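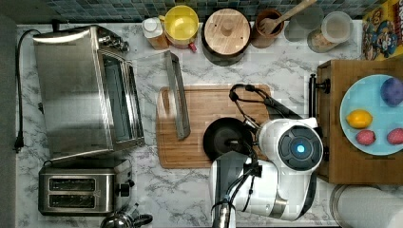
The arm with the small frying pan by its handle, kitchen counter set.

Siltov kitchen recordings: frequently asked questions

This page is for people who have signed up to record for Siltov and for people who want to use the data. If you are recording this month, read the sections on sessions and on bad episodes before you come in. The longer operator manual is in the shared folder.

GENERAL

What is Siltov?

Siltov is a collection of kitchen tasks performed by a robot arm while a person controls it. Each recording shows one task from start to finish, along with the arm's joint positions and the gripper opening. A learning system is trained on the recordings and then tried on the same tasks with no one at the controls.

How big is it?

The current release has 922 episodes covering 53 tasks. An episode is one attempt at one task. The next release is planned for February and will add mostly pan and bowl tasks, where the present set is thin.

Who runs it?

Joonas Aaltonen handles the recording side: the schedule, the rig and operator training. Sointu Vainio handles the data after it leaves the room, including review, labels and releases. If your question is about your own session, write to Joonas. If it is about a file, write to Sointu.

Why kitchens?

They have a lot of objects that people pick up in different ways, and most of those objects sit close to something else. A pan has a handle, a bowl has only a rim, and a jar has to be held around the body. The arm also has to work around appliances that stay where they are. We tried a bare table first, and the policies trained on it did badly as soon as anything stood near the target.

RECORDING SESSIONS

Do I need experience?

No. You get a training hour with Joonas and then a set of practice episodes that are thrown away. Most people are slow and jerky at first. Practice until you can pick up the pan, move it to the other half of the board and let go without stopping to think about which way the controller turns the wrist.

What does a session look like?

You check in, calibrate, and get a task list from Vamow, our recording software. Vamow shows a single instruction at a time, such as "pick up the pan and put it on the left side of the board." Press start, do the task, move the arm back to the rest pose, press stop. Mark the episode as success or failure. Then reset the objects and go on to the next one.

A session runs for two hours with a break in the middle. Please take the break. Episode quality drops in the second half of long sessions, and we can see it in the review numbers.

How should the objects be placed?

Vamow gives a placement for the objects used in the task. Everything else on the counter is background and can stay wherever it was left by the previous operator, as long as it is stable and does not block the arm's path to the target. We do want the background to vary between sessions. Swap a couple of things from the shelf before you start, and turn a few of the others.

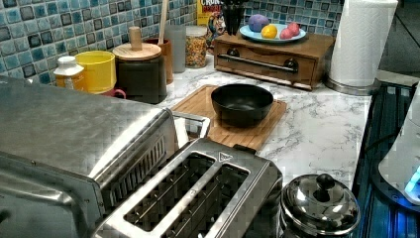 Placements are given in words, such as "middle of the board" or "near the back left corner." Do not measure them. If every operator puts the bowl on exactly the same spot, the system learns the spot and stops looking for the bowl. A hand's width of difference between one episode and the next is what we are after. The target should still be somewhere the gripper can get to without pushing another object out of the way, unless the task says to push.

Do I have to clear the counter first?

No. Jars, canisters, boxes and appliances are supposed to be there. Take away anything that is yours, such as your phone, keys or coffee. Personal items with a name or an address on them mean the episode has to be deleted.

Is real food used?

Sealed packages and jars are fine. Nothing open and nothing that spoils. For fruit and vegetables we use toy pieces, which keep their shape from one month to the next. The instructions in Vamow still say "lemon" and not "toy lemon," and you should leave them that way.

Are the appliances plugged in?

Some of them have cords that reach an outlet. Treat every appliance as live. No task in the current list asks the arm to turn on heat, and you should not turn on heat by hand either.

How fast should I move?

At the pace you would use if you were handing the object to someone. Very slow episodes are hard to learn from because long stretches contain almost no motion. Very fast ones blur the camera views. Slow down for the last bit before contact, close the gripper fully, and wait a beat before you lift.

Which part of the pan should I grasp?

The handle, unless the instruction says "by the rim." For handle grasps, bring the fingers in from above with one on each side, and lift straight up before moving sideways. For rim grasps, one finger goes inside the pan and the other stays outside. Rim grasps slip more often, so keep the lift low.

Can I fix a mistake in the middle of an episode?

Yes, and please do. If the pan slips and lands somewhere you can still reach with the arm, pick it up again and finish. Mark it as a success and tick "recovered." These are some of the most useful recordings in the set, and we are always short of them. What you cannot do is reach in with your hand. Once a hand has touched an object, stop and mark a failure.

CAMERAS

How many views are recorded?

Two fixed views of the counter and one from the wrist. All three are saved with the same clock. You do not have to start them separately.

What is the wrist view for?

The fixed cameras see the whole counter, but the arm often covers the object at the moment of the grasp. The wrist camera sees little of the room and a lot of whatever the fingers are near. When Sointu trained with the wrist view left out, the system usually got to the pan and then closed the fingers beside it.

The image looks blocky on my screen. Is something wrong?

Usually not. The preview in Vamow is compressed more than the saved file. Soft edges on the gripper while it moves are also normal. Tell Joonas if the picture freezes, if the colors change during an episode, or if the view has shifted since calibration. With the wrist camera, a shift shows up as the fingers sitting in a different part of the picture than they did at check-in.

What about shadows?

Leave them. The arm and the objects will cast shadows on the board, and these change with the lamps and the time of day. We ask only that you do not switch lights on or off while an episode is running.
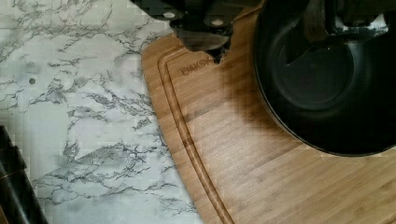 BAD EPISODES AND REVIEW

Which episodes are kept?

Successes, recovered successes and plain failures are all kept, each with its own label. In the current release, 85 percent of episodes are marked as successes of either kind. Failures are not used for training the main policy, but we use them to train the part that decides whether a task is finished.

Which episodes are deleted?

Anything with a hand touching an object while the recording runs, anything with a face or a personal document in view, and anything where one of the cameras dropped out. Episodes recorded with the wrong instruction are relabeled if we can tell what was done, and deleted if we can't.

I forgot to move the arm back to rest. Does it count?

It counts if the task itself was complete. The reviewer will trim the end. If you forget often, Vamow will start reminding you with a tone.

Who checks my labels?

Each episode is watched by a second person who has not seen your mark. Reviewers agreed with operators on 93 percent of the current release. The rest went to Sointu, who decided. Most of the disagreements were over tasks with "next to" in the instruction, and we have since changed the wording of those.

USING THE DATA

Can I get a copy?

Research groups can ask for access by email. Say which group you are with and what you plan to train. Joint positions, gripper opening, all camera views, instructions and labels are included. Operator names are not.

What is the difference between the Rautiainen and Burketach sets?

They are two parts of Siltov recorded with different task lists. Rautiainen has single moves, with one object going to one place. Burketach has chains of two to four moves under one instruction, for instance lifting a bowl off the board and then putting a pan where it was. If you are starting out, use Rautiainen. The file format is the same for both.

Is there a fixed test split?

Yes. It is listed in a text file at the top level of the release. The test episodes come from sessions that have no episodes in the training part, so the backgrounds are different too. Please report results on that split, and say which views you used.

I found a wrong label. Where do I send it?

Send Sointu the episode number and a line saying what you think is wrong. Corrections go into the next release and are listed in the change notes.

Can I suggest a task?

Yes. Send Joonas one sentence, written the way you would say it to another person in the kitchen. It has to be something a single arm with two fingers can do on the counter. Lids that screw on, knots, and anything that needs two hands will have to wait.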